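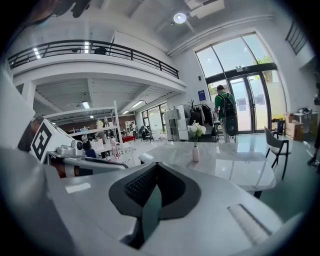 Unit 6: Reading furniture claims
Consumer Research Methods, handout for the September group

A marble-patterned table is a good place to start, as long as you notice how little the word "marble" commits anyone to. Marble pattern, marble look, marble effect, marble style. All of these describe a surface as the eye meets it. None of them says what the thing is made of, and a shopper who pays for stone on the strength of one of them will have a hard time complaining later.

What counts as a claim

For this course a claim is a statement that could be checked and found false. "Timeless" can't be. "Will transform your dining room" can't be, at least by any test I would want to grade. "Top is 2 cm thick" can be, and you need a ruler. Go through any listing with a pencil and strike out everything that can't be checked. Students are usually surprised by how short the remainder is. I have stopped being surprised.

Surface words

Finish, effect, look, tone, inspired. Treat each of these as a warning that the noun in front of it has been let go. "Oak tone" is a color. "Linen look" is a weave pattern, and could be printed on almost anything. The same goes for flowers sold as "lifelike", a word that admits they are artificial and then hopes you won't dwell on it.

"Genuine" and "real" are harder. They are sometimes true of one layer only. Ask which layer, how thick it is, and what sits under it. If the seller can't say, write down that the seller couldn't say. That is a finding, and it belongs in your report.

Durability words

"Scratch resistant" means very little without the thing doing the scratching. A fingernail? A key? "Easy care" usually means wipe it with a cloth, which is what people do to tables anyway. "Tested" should lead you to four questions: by whom, how, on how many pieces, and what would have counted as failing. I have yet to see a product page that answers the last one.

Case for class: the Ullar table

The listing we use is for a dining table called the Ullar, sold through a store in Bronimville. The text runs to 44 sentences. By my marking, 31 of them can't be checked at all. You may get a different number, and we will argue about it - the borderline ones are the useful part of the exercise. "Seats 6 comfortably" is the one that divides the room every year. The 6 can be tested. The "comfortably" rides along behind it and borrows its credit.

Note also the names. The same store sells a Ponce chair and a Brunico bench. Place names suggest an origin without stating one, and nothing on either page says where the piece was made. I don't think this is fraud. I do think it works, or stores would have given it up.

Customer reviews

Use them, but with care. Most are written in the first weeks, when the buyer knows plenty about the delivery and next to nothing about how the top holds up. A five-star review that says "arrived quickly, looks great" is evidence about a truck. Look for reviews written after a year or more. There won't be many, and the people who bother may be the angry ones, so don't treat them as a fair sample either.

Pictures in listings are no safer. Many are computer drawings, and the small ones flatter everything.

Written work, due May 21, 2024

Pick one listing for a piece of furniture. Save the full text, as pages get changed. Then hand in:

1. The listing, with every statement that can't be checked struck out.
2. A table of the remaining claims, with the test you would use for each and what result would prove it false.
3. Two questions sent to the seller, in writing, with the replies you got. No reply is fine - attach the question and the day you sent it.
4. One page on the claim you found hardest to sort, and why.

Don't tell me whether you would buy the thing. Reports that end in a shopping recommendation lose marks, and I give the same warning every term to little effect.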